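Qui sommes-nous ?

Zera, l'atelier qui apprend les corvées aux machines (et qui apprend beaucoup des corvées)

Bienvenue chez nous ! Si vous êtes arrivé sur cette page, c'est sans doute que vous vous posez la question que tout le monde nous pose, à la boulangerie, dans le train, aux repas de famille : alors, ces robots, ils rangent la maison ou pas ? Nous allons essayer d'y répondre, mais comme nous sommes un peu bavards, il faudra nous pardonner quelques détours.

Comment tout a commencé

Zera est née de l'agacement d'une mère de famille, et nous tenons à ce que cela reste écrit quelque part. Naima El-Sayed, notre fondatrice, travaillait depuis des années sur des lignes de conditionnement, où des bras articulés posent des flacons dans des cartons du matin au soir sans jamais se plaindre du dos. Elle rentrait chez elle, trouvait la corbeille de linge pleine, et se demandait pourquoi une machine capable de placer un bouchon au dixième de millimètre ne saurait pas retourner une chaussette. La question lui a paru si bête qu'elle a mis deux semaines à oser la poser à un collègue. Le collègue a ri, puis il a réfléchi, et il a démissionné avec elle au mois d'août suivant.

Nous étions alors 2, dans un ancien magasin de tissus dont nous avons gardé le comptoir (il sert toujours à plier les draps, et il est magnifique). Nous sommes aujourd'hui 47, avec des mécaniciens, des informaticiennes, une ancienne gouvernante d'hôtel, deux couturières et un préparateur de commandes qui a vu passer plus de colis que nous tous réunis. Tout ce petit monde déjeune à la même table, ce qui explique que les réunions de l'après-midi commencent rarement à l'heure.

Ce que nous faisons, concrètement

Nous avons trois maisons sous le même toit, si l'on peut dire.

Fotudico, c'est le linge. Trier, déplier, replier, mettre en pile, suspendre. C'est notre premier projet et celui auquel nous sommes le plus attachés, peut-être parce qu'il nous a donné le plus de fil à retordre. Une serviette de toilette, nous savons faire, et plutôt bien. Un torchon aussi. Une housse de couette, nous préférons en reparler plus tard.

Forsyth s'occupe de l'atelier et de la réserve : ouvrir un carton, en sortir le contenu, vérifier qu'il correspond au bon, remettre les articles au bon endroit, aplatir l'emballage vide. Les clients de Forsyth sont surtout de petites structures, des boutiques et des ateliers de réparation qui n'ont pas les moyens de refaire leurs locaux autour d'un robot et qui ont bien raison de ne pas en avoir envie.

Patileck, enfin, est notre école. On y accueille des lycéens, des apprentis, des personnes en reconversion et parfois des curieux, pour des formations courtes où l'on met les mains dans les pinces et dans les câbles. Aucun diplôme n'est demandé à l'entrée, seulement un peu de patience et des chaussures fermées.

Alors, elles y arrivent, les machines ?

Un peu. Nous préférons vous le dire tout de suite, avant que vous ne nous commandiez un majordome.

Dans un atelier, quand les objets sont rigides, qu'ils arrivent toujours du même côté et que l'éclairage ne bouge pas, une machine travaille très bien, et depuis longtemps. Dès que l'objet est mou, les choses se gâtent. Un pull n'a pas de forme à lui : il prend celle de la main qui l'a lâché, et il ne retombe jamais deux fois de la même manière. Sur nos bancs d'essai, nous avons consigné l'an dernier 2784 pliages de vêtements, des tee-shirts pour la plupart, et il a fallu presque 40 secondes par pièce à notre meilleure pince pour obtenir un résultat que notre ancienne gouvernante accepte de regarder sans soupirer. Elle-même, pour le même tee-shirt, n'a pas le temps de finir sa phrase. Nous avons affiché les deux résultats côte à côte dans l'entrée, cela nous garde les pieds sur terre.

Et puis il y a la maison elle-même. Une vraie chambre, habitée, où l'on dort, où l'on s'habille en vitesse le matin, ne ressemble à aucun laboratoire. Des vêtements pliés dans une case et d'autres en tas dans la case voisine, des cintres trop serrés, un carton resté devant le meuble, une couette roulée en boule à la tête du lit, une corbeille à papier dans le passage. Pour vous comme pour nous, tout cela se lit d'un coup d'œil.
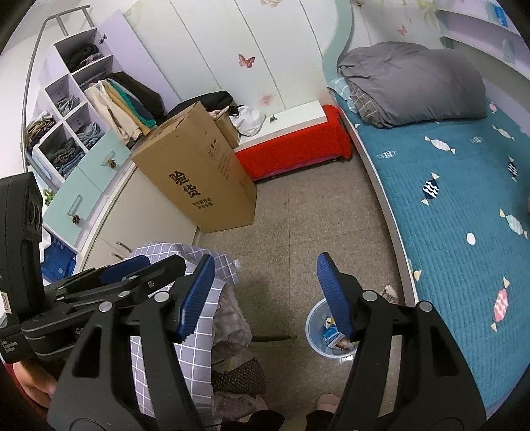
Pour une machine, chaque chose est une petite énigme. Ce tissu est-il propre ou à laver ? Cette chose froissée est-elle tombée à côté de la poubelle, ou est-ce un dessin auquel quelqu'un tient ? Faut-il tirer sur la manche qui dépasse, au risque d'emporter toute la pile ? Nos équipes passent bien plus de temps sur ces questions-là que sur les moteurs, et nous croyons que c'est de ce côté que se joueront les prochaines années.

Notre façon de travailler

Nous commençons toujours par faire la corvée nous-mêmes. Toute personne embauchée chez Zera, y compris à la comptabilité, passe sa première semaine à plier, trier, ranger et déballer. On y découvre que l'on tient une chemise par trois endroits sans y penser, que le petit doigt travaille énormément, et que l'on s'aide sans cesse du bord de la table, du genou, parfois du menton (nous n'avons pas encore trouvé comment donner un menton à une pince, mais l'idée revient souvent à table !).

Nous publions aussi nos ratés. Chaque année, la soirée portes ouvertes se termine par une démonstration en direct, sans montage et sans filet, de la tâche que nous réussissons le moins bien. L'an passé, ce fut le drap-housse, et les enfants du premier rang ont applaudi de bon cœur quand la machine l'a finalement posé par terre. Nous leur avons offert le goûter et ils ont aidé à le replier.

Nous ne vendons pas de robot pour la maison. On nous écrit souvent pour en réserver un, et nous répondons à chacun, parfois longuement. Forsyth installe des postes de déballage chez des professionnels, avec une personne formée à côté, et Fotudico reste pour le moment un projet d'étude, financé par ces installations et par les stages de Patileck.

Venir nous voir

La prochaine soirée portes ouvertes aura lieu le vendredi 5 décembre, dans l'ancien magasin de tissus. L'entrée est libre, les enfants sont les bienvenus, et Naima fera visiter les bancs d'essai par petits groupes. Si vous avez chez vous un vêtement particulièrement pénible à plier, apportez-le : nous en faisons collection, et la combinaison de ski à bretelles croisées qui nous a été confiée l'hiver dernier attend toujours une rivale à sa taille.

Pour les stages de Patileck, les inscriptions se font par courrier ou directement au comptoir, du matin jusqu'à l'heure du déjeuner. Sonnez deux fois, le lave-linge d'essai fait du bruit.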